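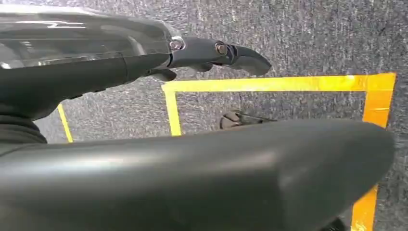 Second baker wanted, early shift, Mumura Bread

Hi, I'm Simin Hassanpour and I run Mumura, a small bakery on the corner across from the post office. We make sourdough, flatbreads, a few pastries and (in winter only, please stop asking) saffron buns. I need a second baker to work alongside me from August, and I'd much rather write this myself than let an agency do it, so bear with me if I ramble.

First, the hours. We start at 3:30 am. I know. You'd be finished by 11:30 most days, with a proper sit-down breakfast in the middle, and you get your afternoons back, which I've come to love. I pick my kids up from school every day and I'm asleep by eight. If you've never worked those hours, that's fine by me, but have a good think about how you'd get here, as the first bus doesn't come past until after five. There's free parking in the lane behind the shop and room inside the back door for a bike.

The job is four shifts a week, permanent part-time, with a fifth on offer in the lead-up to Christmas if you want it. Pay is above award and I'll tell you the exact figure on the phone before you bother coming in. Early loading on top, super paid on time, and as much bread as you can carry home. I don't do unpaid trials. If you come in for a trial shift, you get paid for it, whether or not we end up working together.

What you'd be doing: mixing, dividing and shaping, mostly. I look after the starter and the oven at the moment but I'd love to hand over the oven a couple of mornings a week once you've got the feel of it. It's an old Drostetti deck oven, it runs hot on the left, and it took me a good few months to make friends with it. We bake 149 loaves on a normal morning and a lot more before a long weekend. Last year we did 2,278 hot cross buns over Easter and I still can't look at a currant. You'd also help pack the wholesale orders, which at the moment means Florar (the cafe inside the garden centre) and the Akbari grocery on the main road. They're both lovely to deal with but they do want their boxes ready by 6:15.

There's some lifting. Flour comes in 16 kilo bags and you'd be shifting a few of them each morning. If that's a problem, tell me and we'll sort something out, I've got a trolley and I've got Narendra.

Narendra Garg does our deliveries and opens the front counter at seven. He's been here longer than the sign has. He'll want to talk to you about cricket, and you don't need to know anything about it, I certainly don't. We've also got two uni students who serve at the weekend, and that's the whole crew.

Who I'm after: somebody with at least a year or so in a bakery or a busy kitchen making dough by hand. A trade certificate is great but I haven't got one myself, so I'm hardly going to insist. You need to be OK with being on your feet and fairly quick, and happy to be told when a batch isn't right (and happy to tell me the same!). I like the radio on. I don't like shouting, I had years of it in other people's kitchens and won't have it in mine. If you've got a bread from home you'd like to make, bring it along, we keep a spot on the Saturday shelf for trying things out and the regulars are pretty adventurous.

You'll need the right to work here and a food handling certificate, although I'll pay for the certificate if you haven't done it yet. School leavers, I'm sorry, I can't take on an apprentice this year. I'm hoping to next year, so send me a note anyway and I'll hang on to it.

We get three weeks off over January when the shop shuts completely, and the rest of your leave you can take whenever suits, as long as it isn't Easter.

To apply, drop a resume in at the shop or email me through the contact page. A page is plenty. What I'd really like is a few lines about the last thing you baked that you were pleased with, and one that went wrong. Photos welcome, ugly loaves included. If you'd sooner ring, I'm around between noon and 2 pm. Please don't ring at 5 am, even though I'm up, my hands are covered in dough and the phone has suffered enough.

I'll get back to everybody, and if you've heard nothing in a fortnight, give me a nudge. We had about 590 views on the last ad and only a handful of people wrote in, so don't assume you've missed out. Ad stays up until I find someone.

Simin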